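We use cookies to remember your settings and to see which pages people read. Accept | Manage preferences

Visual odometry drifts on plain tabletop, gripper camera, planner thinks it has wandered off

posted by plumbobs
Shares 4 | Comments 3

I have a hand-held gripper with a camera on it, and I use it to record demonstrations that a small policy then learns from. The camera pose comes from monocular visual odometry plus an IMU. It runs well over a cluttered bench. It runs well over my kitchen counter, which is cluttered in its own way. Over the table we are supposed to use for the real recordings, it has the navigational instincts of a shopping cart.

The symptom: I hold the tool still over the table for a few seconds before starting a task, as the recording script asks. During that pause the estimated pose slides sideways, usually by 80 mm or so before I give up and move. Then I reach for the part, the map jumps, and the trajectory file contains a motion no human wrist could survive. The retargeting step reads this, tries to plan a robot path through it, and reports that the goal is unreachable. I agree with it.

What the tracker gets to work with during the pause:
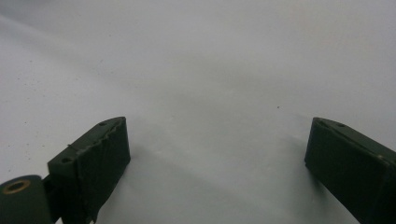 View from the gripper camera over the table, fingers open, nothing between them.

The feature extractor is set to 760 points per image. It reports that it finds plenty, and when I draw them on top, nearly all of them sit on the fingers: the screw holes, the crinkly covering on the left pad, the brass-colored ring down in the corner. A few optimistic ones land on specks of dust. The fingers ride along with the camera, so as far as those points are concerned nothing has ever moved and nothing ever will.

Things I have tried:

Lowering the corner threshold. This got me more points on the fingers.

Raising the corner threshold. This got me fewer points, also on the fingers.

Turning the local contrast boost way up. Now it tracks sensor noise, with great confidence.

Recalibrating the camera and IMU together, twice. The numbers came out nearly the same both times, which I chose to find comforting.

The pipeline is the stock Griltel one with the Narkdale retargeting module on the end. I would like to fix this in software if it can be fixed there. The table belongs to another group and they are fond of it.

Blandine Moulin

Mask the fingers first, before you touch anything else. You have a static region of the image full of lovely sharp corners, and an outlier rejection step that goes with the majority. When the fingers hold the majority, the table is the outlier. Your tracker is doing its job very well for a world that consists of two green blocks.

In the Griltel pipeline there is a mask path in the tracker config, left blank by default. Give it a black and white picture the same size as your input, black where points are forbidden. Draw it generously. I would include the fingers across their full travel, open to closed, plus the hinge at bottom left and a margin for the shadow between them. The shadow is soft enough that a corner detector will mostly ignore it, but a direct method will not, and it comes along for the ride just like the fingers do. If you would like something less blunt, project the finger geometry from the opening width and generate the mask for each image. I did this once, was very proud of it, and went back to the fixed mask after a week.

Now the unpleasant part. Once the mask is on, you will probably have almost no points, and the tracker will declare itself lost during the pause. Please regard this as progress. A tracker that says it is lost can be handled. At the moment yours is lost and cheerful.

So, second, handle it. Your IMU knows the tool is nearly still. Add a zero-velocity check: if the gyro magnitude and the accelerometer variance both stay under a threshold for a short window, put a zero-velocity constraint into the filter and stop letting vision vote. Set the thresholds from a recording of your own hand holding the tool, because a hand is never as still as its owner believes. That should take care of the slide during the pause. It will not help once you start moving over blank surface, and IMU integration alone goes bad fast, so don't lean on it for a long reach.

Third, for the moving part you need something to look at. Software cannot find texture that isn't there. You don't have to deface the table. Three printed tags on a removable sheet near the back, visible from your usual starting height, will anchor the map. Do the mapping pass first with the tool held high and tilted so that the rest of the room comes into view, and only then come down to the table and localize against that map.

Last, have the export script reject any trajectory where the pose moves between consecutive images by more than a hand can. Narkdale will happily try to plan whatever you give it. I would much sooner lose a recording than train on one of those jumps.

leite_user_no_more

Had the same thing using Leite for the tracking. Switched to a wider lens and it went away. Didn't look into why. Might have been the lens, might have been that we moved to a different bench the same afternoon.

If you do change the lens you have to redo the calibration and your old recordings won't match the new ones, so maybe think about that before I did.

Ostrava_dan

Clean the table? You said it was tracking dust.

plumbobs

Dan, the dust is the only thing on that table I can localize against. It stays.

Blandine, the mask did what you said, including the part where everything looked worse. With the mask alone I get "tracking lost" about as soon as I come down to working height. With the zero-velocity check added, the pose holds through the pause and the slide is gone from the recordings I've made so far. My first threshold was too tight and the check never fired, so yes, my hand is not as still as I believed.

Still open: on a slow reach across the middle of the table the check sometimes fires when it shouldn't, and the trajectory gets a flat spot in it. I'm trying a longer window. The tags are taped to a sheet of cardboard at the back, and the Dulthorpe group, whose table it is, have asked how long the cardboard will be staying. I said until the end of the recordings. I did not say when that was.

Sign up for the weekly digest of unanswered threads. Unsubscribe at any time.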